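Mattes Kramer
7/20/20

1/ The regional prosecutor's office in Bramdale has declined for the second time to open a case over the detention of 4 strike organizers from the Sikorley plant. The decision was handed to their lawyer this morning. I have read it. It is two pages long.

2/ Background for people who have not followed this. The four were picked up outside the plant gate after 400 workers signed a letter on unpaid wages. They were held overnight at the Ploladano district station and released without charge. All four say they were hit during questioning.

3/ The first refusal said there was no medical evidence. The lawyer then filed hospital records for three of the four. The second refusal says the records "do not establish the circumstances in which the injuries were received." It does not say what would.

4/ No officer is named in either decision. The lawyer asked for the station's duty log twice. The first request went unanswered. The second got a reply saying the log is an internal document.
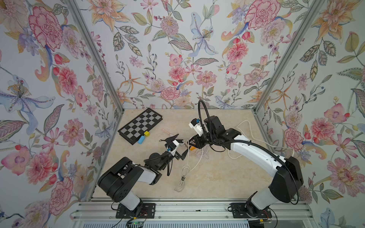

5/ The case file has grown to 159 pages, and most of it is letters between offices. The statements themselves take up very little room. One of the women describes the place where she was questioned mainly by its wallpaper, with big pink and red flowers and orange lilies on a pale background. She says she kept her eyes on it the whole time. The prosecutor's reply is that the station has only painted walls, so her account is "unreliable." The lawyer's answer is that she never said it was the station.

6/ That point matters. If she was taken to another building, there should be a transfer record. The prosecutor did not ask for one. The decision does not mention the question at all.

7/ Someone asked me about the wages. Part was paid after the letter. Workers I spoke to say two months are still missing. The company has not replied to my questions. I will post the reply if it comes.

8/ On the numbers at the gate: the police statement says fewer than 100 people were there. The letter has 400 signatures, but signing and turning up are separate things, and I was not there that day. I won't give a figure of my own.

9/ What happens next. The lawyer has ten days to appeal to the district court. She says she will file this week. If the court upholds the refusal, she plans to take it to the appeals court in Sarıgül, and she does not expect a hearing there before September.

10/ Two of the four are back at work. One was moved to a different shift, and one has left the plant. I am not naming any of them here, at their request. Please don't post their names in the replies. I will remove them if you do.

11/ Correction to post 3: hospital records were filed for two of the four. The third document is a note from a clinic. The lawyer says it was submitted in the same packet.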